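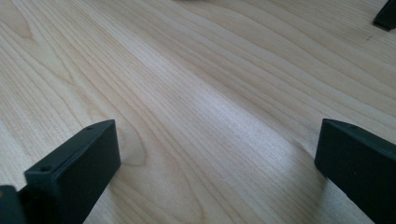 Ticket: Table top, surface feels sticky and shows dull places after oiling
Product: Skimer dining table, light wood top
Shop: Ciken Furniture, online order
Status: Closed

Opened by customer, November

Hello. I bought the Skimer table from you in spring and I am very satisfied with it in general. My question is about the surface. The top is pale wood with long wavy grain, and I like this grain very much, so I am afraid to spoil it.

Two weeks ago I put care oil on the top for the first time. I used the oil that I had at home, which was left from a cutting board. I put it with a cotton cloth and left it overnight. In the morning the surface was sticky. I wiped it with a dry cloth and it became better, but in three places it is still sticky when I lay my arm on it. Paper also stays attached a little.

What I tried already:

Dry cloth, many times. Helped on the first day, now no change.
Warm water with one drop of dish soap, then dry cloth. The sticky places became dull, after some hours they were sticky again.
Window open and heating on for two days. Small improvement at the short side, no improvement in the middle.

I did not try alcohol or any sanding. Please tell me if the top is oiled or lacquered from the factory. The paper that came with the table says only "treated surface", and this can be both.

Reply from Ciken support

Thank you for the clear report. The Skimer top has a thin clear lacquer from the factory. It does not need oil. The oil cannot go into the wood through the lacquer, so it stays on the surface and becomes thick there. The wood below is most probably fine.

Please do the following:

1. Mix 50 ml of white vinegar with half a liter of lukewarm water.
2. Make a soft cloth damp with it and press the water out well.
3. Wipe in the direction of the grain, one small part of the table at a time.
4. Dry each part immediately with a second cloth.
5. Wait one day, then check with the back of your hand.

Do not use alcohol, acetone or a rough sponge. If you want to see what remains, look at the top from a low position toward the window. Oil gives a greasy shine with soft borders. Damaged lacquer gives a matte mark with a sharp border.

Customer, next day, 7:40 in the morning

I did the steps yesterday evening. The cloth became yellow, so something came off. The place at the short side is now smooth. The place in the middle is much better. The third place, near the corner where my chair stands, is the same as before.

I looked from the low position as you wrote. In the corner I see a greasy shine with a soft border, so I understand it is oil and not damage. One more question: do I repeat the same mixture, or should it be stronger? I also have a wood soap of the brand Weerasinghe, it was a gift, but I did not open it.

Reply from Ciken support

Please repeat with the same mixture and do not make it stronger. In the corner the layer is probably thicker. You can lay the damp cloth on the place for two minutes before you wipe, not longer. We have not tested the Weerasinghe soap on this lacquer, so we ask you to keep it closed for now. Some wood soaps contain oil, and then you would begin again from the start.

Customer, four days later

I repeated it two times in the corner, with one day between. After the first time it was a little sticky, after the second time not anymore. Yesterday I left a newspaper on the table for the whole afternoon and it did not attach.

The dull places are also gone, except one small one where I think I rubbed too hard with the soap water. It is visible only in the evening with the lamp on. I can live with it, but please write if there is a simple way.

I also want to suggest that you change the paper in the box. If it said "lacquered, do not oil", I would not have done this.

Reply from Ciken support

We are glad the stickiness is gone. For the small dull place, please only buff with a dry microfiber cloth, light pressure, along the grain. If it stays, leave it. Polish can make a shiny island that is more visible than the dull one.

Your suggestion about the care sheet was passed to the product team. For daily cleaning a damp cloth is enough.

Ticket closed at the customer's request. It can be opened again by a reply to the last message.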